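Aug 7, 2020

Well, I finally did the plates. They've been sitting in their box under the stairs since February, when Kazue Yoshida moved out of the flat above the bakery and handed me half her kitchen, and every week I've said I'd get to them and every week I've made a cup of tea instead. Today it was too wet for the garden and I'd run out of excuses.

First job was clearing the old stuff out of the cupboard. So many mugs! Two from Borora with the lighthouse on them (keeping), a gravy boat I've never once used (op shop), and the brown bowls from Mum's that I can't look at without thinking of tinned peaches. Those went back in, of course. I wiped the shelf down and found a 2,000 yen note folded up under the liner, which must be from Haruna Nagano's visit. I'll have to ring her.

Then the plates themselves. I'd forgotten how nice they are, plain white and really glossy, with those fine raised rings going all the way round the rim. I like that they're deep in the middle, too, so you can have something saucy without chasing it onto the tablecloth. Standing on edge they look quite smart, like something in a shop.
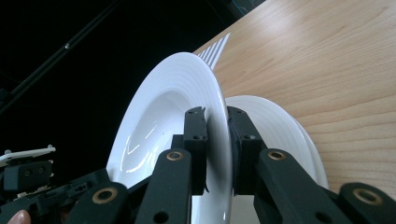

Still to do

The glasses, for a start. They're in the other Koyama box with newspaper round them and I haven't the heart tonight.

Find somewhere for the big platter. It won't fit anywhere unless I take out a shelf, and the last time I took out a shelf I lost one of the little pegs and had to prop it up with a cork for 2 years.

Drop the op shop bag off before I start fishing things back out of it. I've already rescued one tea towel.

Spaghetti for tea, on a new plate, with far too much sauce. Bed early, my back is killing me and I promised to be up for the market.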